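Bench check before any processor goes in or out, Toltgate workshop, April. Ticks are mine, and so is the rambling. I did job 1120 and job 579 on the same list, so watch which one a comment belongs to!

## Before touching the chip

- [x] Bench clear of cups, screws and other people's lunch
- [x] Wrist strap on and clipped to bare metal (the old strap has gone stretchy, I've put a new one on the Fitzsimmons order)
- [ ] Power lead out and no lights on the board. **Not ticked.** I saw a small red light glowing beside the coin battery on one of them, so I'm leaving this open until somebody checks the lead with me.
- [x] Lever off its catch gently, load plate fully open before fingers go anywhere near the socket

## Old paste

- [ ] Top of the chip wiped clean. No, and there's a fair bit of it, beige and smeary and thickest in the middle. Lint-free cloth and isopropyl please, and keep the cap on the bottle between wipes, the fumes get to me by mid-afternoon.
- [x] Gloves on (blue box, the medium ones are nearly gone)
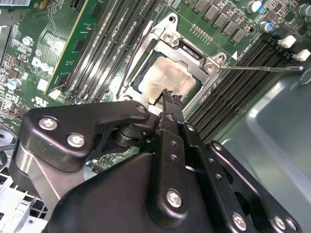
Elif Naz Gündoğdu: can we add a line about wiping from the edges inward? I went the other way on a Kasum machine and pushed paste down over the side of the chip, and then I spent my whole lunch hour with a cotton bud. Also I'd like the wiping done before the chip is lifted, while it's still sitting flat.

Good call, I've added it to the master copy. The new line reads "edges in, chip flat, fresh bit of cloth each pass".

## Lifting and lowering

- [x] Hold by the edges only, nothing touching the underside
- [ ] Chip kept level over the socket. Needs work! A tilted chip can catch a corner on the pins, and bent pins mean a new board and a very long phone call with Lustley.
- [x] Memory out of the way where it crowds your hand

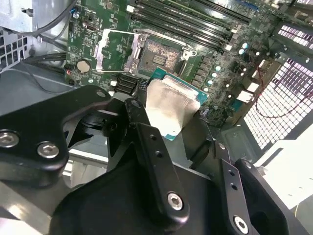 - [x] Look into the open socket with the torch before lowering, from two different sides. You want the pins all lying the same way, no fluff, no paste.
- [x] Never park tools across the open socket, not even for a second
- [ ] Plastic socket cover within reach for when you're called away. Latrice Ruiz-Ortega has the bag of spares, second drawer.

## Matching and closing up

- [x] Read the marking on the chip and say it out loud to whoever has the job sheet. It's a Xeon, and the model looks like E5-2630V3 to me, but the print is small so I want a second pair of eyes on it.

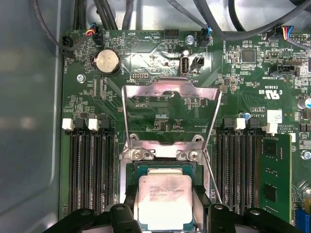 - [ ] Corner mark lined up with the mark on the socket, then let it drop in under its own weight. No pushing!
- [ ] Load plate down, levers down in the order on the plate
- [ ] Fan and drive cables tucked clear of the cooler
- [ ] Fresh paste, pea-sized, cooler screws done up crosswise a bit at a time

I've left that last lot blank until the power question is sorted. Initial next to your ticks if you take it over, and please use the black pen, the green one doesn't photocopy.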